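4.2 Bed Making and Bedding Tasks

Of the four task families we tested, bedding gave the least reliable results. Dishes, shelf restocking and bin sorting all involve objects that keep their shape when they are picked up. A duvet does not. Its outline changes with every contact, most of its surface looks the same, and the part a policy needs to grasp is often folded under another part.

The bedding set contains 1,934 demonstrations collected with hand-held two-finger grippers. We divided the work into three tasks: pulling a duvet toward the headboard until its top edge lies straight, clearing small objects from the bed before the cover is moved, and folding a single cloth and setting it down near the foot. The tasks were recorded separately and then in sequence. Demonstrators were told to work at a normal pace and to retry a missed grasp without stopping the recording. Retries were kept in the training data, as we found in the Pimentel shelf trials that removing them left the policy with no useful behavior after a failed grasp.

Starting states were not standardized beyond a short written rule. The cover had to be on the bed, at least part of it had to be out of line, and objects could be left anywhere on top. This gives more variety than the flat, centered starting states used in much of the earlier work on cloth, and it is closer to what a home robot would meet in the morning. It also makes the trials harder to compare with one another, and we return to this in Section 6.
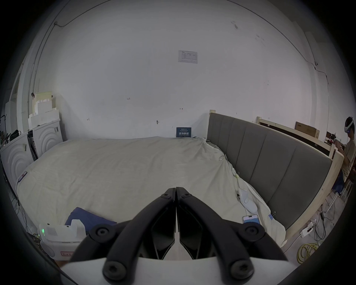 Figure 7. Bedding workspace seen from the hand-held gripper, with a rumpled duvet and small items on the bed.

Each policy was evaluated on 40 trials per task. A straightening trial was scored as a success if the top edge of the duvet ended within a hand's width of the target line along its whole length. A clearing trial was scored as a success only if every object had been moved to the tray and none had been dropped. Folding was scored by two raters who did not know which policy had produced the result, and a trial passed only when both agreed.

The Aser policy, trained on the full set, completed 11 of 40 straightening trials. Most failures came from the first grasp. The fingers closed on the top layer of fabric but did not hold it through the pull, or they closed on a fold and dragged a double layer that could not be laid flat afterward. Once a firm hold on the edge was made, the pull itself was usually adequate. A person doing the same job grips with a whole hand, shakes the cover to let air under it, and uses the other arm to hold a corner. A single pair of narrow jaws allows none of this, and we do not think more data alone will make up the difference.

Clearing went better on rigid objects. Phones were the main exception. A thin object lying face up on soft bedding sinks slightly when the fingers press beside it, so the tips tend to pass over the top. The Ono baseline, which uses a fixed approach height, failed on nearly all of these grasps. Aser learned to push down next to the object and close underneath it, a motion that appears often in the demonstrations. Objects with cables attached caused a different problem. The policy would lift the object correctly and then carry it until the cable pulled tight, with no sign that it had noticed the load. We added no force sensing in this study, and the camera view alone does not seem to be enough.

Folding results were mixed. Raters agreed on most trials but disagreed on what counts as neat, and several folds that one rater passed would not have satisfied the other. We report the stricter figure in Table 5.

We also looked at how performance changed with the amount of training data. Going from a small subset to about 1,000 demonstrations improved clearing on every kind of object. Beyond that point the gains were small. Straightening showed a flatter curve from the start, which agrees with our view that the limit there is in the hardware.

Taken on these numbers, bed making is not ready for unattended use in a home. A machine that clears a bed and leaves the cover for a person could be built with present methods, although its value would depend on how much time it saves. The Plemar two-arm platform, described in Section 5, removes one of the limits noted above by allowing a corner to be held during the pull.

Related articles
Two-Arm Manipulation of Large Fabrics
Learning From Failed Grasps in Shelf Restocking
Cable Handling Without Force Sensing
Rater Agreement in Household Folding Tasks
Hand-Held Grippers for Collecting Home Task Data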